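펄튼 타공 수저통 (딥그린)
홈스테드 주방 정리 코너

나무젓가락이 서랍 속에서 자꾸 뒤엉키는 댁이라면 이 수저통을 한번 눈여겨봐 주세요. 저희도 배달 음식에 딸려 온 젓가락을 버리기 아까워 모아 두다가, 결국 서랍 한 칸을 통째로 내주고 나서야 세워 두는 통을 찾기 시작했답니다.
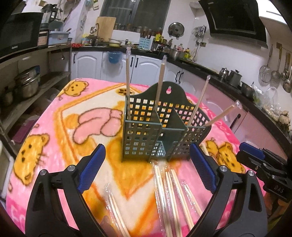
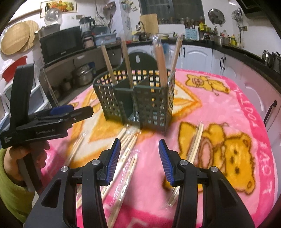 딥그린 색상, 나무젓가락을 꽂은 모습. 앞에 놓인 것은 비닐 포장 젓가락입니다.

색부터 말씀드릴게요. 초록이라고 하면 산뜻한 연두를 떠올리는 분들이 계신데, 이 제품은 꽤 짙고 차분한 초록이에요. 밝은 나무색 젓가락을 꽂으면 색이 참 잘 어울려서, 식탁 위에 그냥 내놓고 써도 좋더라고요. 분홍색처럼 화사한 담요나 식탁보 위에서도 제 색이 또렷하게 살아나는 편이고요.

소재는 플라스틱입니다. 옆면에는 네모난 구멍이 격자로 줄지어 뚫려 있어서 속에 무엇이 들었는지 슬쩍 들여다보이고, 바람도 드나듭니다. 씻은 수저를 꽂으실 때는 싱크대 가장자리나 물받이 접시 위에 놓아 주세요. 구멍이 있는 통이라 물기가 밖으로 나올 수 있거든요.

안쪽은 칸막이로 나뉘어 있어요. 저는 이 부분이 제일 마음에 듭니다! 한쪽에는 매일 쓰는 젓가락, 다른 쪽에는 손님용이나 포장을 뜯지 않은 일회용을 따로 꽂아 두면 찾기가 한결 편해요. 앞쪽 가운데의 좁은 칸은 입구가 낮아서 짧은 티스푼이나 과일 포크를 넣어 두기에 알맞습니다(저희 집에서는 병따개 자리가 되어 버렸지만요). 젓가락은 길이가 있다 보니 통 안에서 이리저리 비스듬히 기대어 서는데, 똑바로 세우고 싶으시면 같은 칸에 조금 넉넉하게 꽂아 보세요.

뒤판은 둥글게 올라온 모양이고 위쪽에 걸이용 구멍이 있습니다. 조리대가 좁은 주방에서는 벽에 고리를 달고 걸어 두시면 됩니다. 고리는 들어 있지 않으니 따로 준비해 주시고, 접착식 고리를 쓰실 때는 붙이고 나서 하루쯤 두었다가 거는 게 좋아요. 숟가락까지 가득 꽂으면 생각보다 묵직해지니까 그 점도 헤아려 주시고요.

포장된 일회용 젓가락을 정리하실 때 요령을 하나 드릴게요. 먼저 식탁에 전부 쏟아 놓고 비닐이 찢어진 것부터 골라낸 다음, 남은 것만 같은 방향으로 모아서 꽂으세요. 비닐 끝이 길게 남는 제품은 끝을 위로 향하게 꽂으면 다음에 뽑을 때 손에 잘 잡힙니다.

처음 쓰시기 전에는 주방 세제를 푼 미지근한 물로 가볍게 헹궈 주세요. 구멍 사이는 안 쓰는 칫솔로 살살 문지르면 금방 닦여요. 식기세척기 사용은 권해 드리지 않습니다.

제품명: 펄튼 타공 수저통
색상: 딥그린
소재: 플라스틱
구성: 수저통 단품 (젓가락, 고리 별도)
품번: 588
판매가: 2,000원
누적 후기: 1,565개

주문이 모이는 1월에는 발송이 조금 늦어질 수 있어요. 오후 2시 전에 주문하시면 그날 포장해서 보내 드립니다. 여러 개를 한꺼번에 주문하실 분은 한 상자에 18개까지 들어가니 수량을 맞추실 때 참고해 주세요. 단체 주문은 홈스테드 문의란에 남겨 주시면 담당자 오니시 기요시가 답변드립니다.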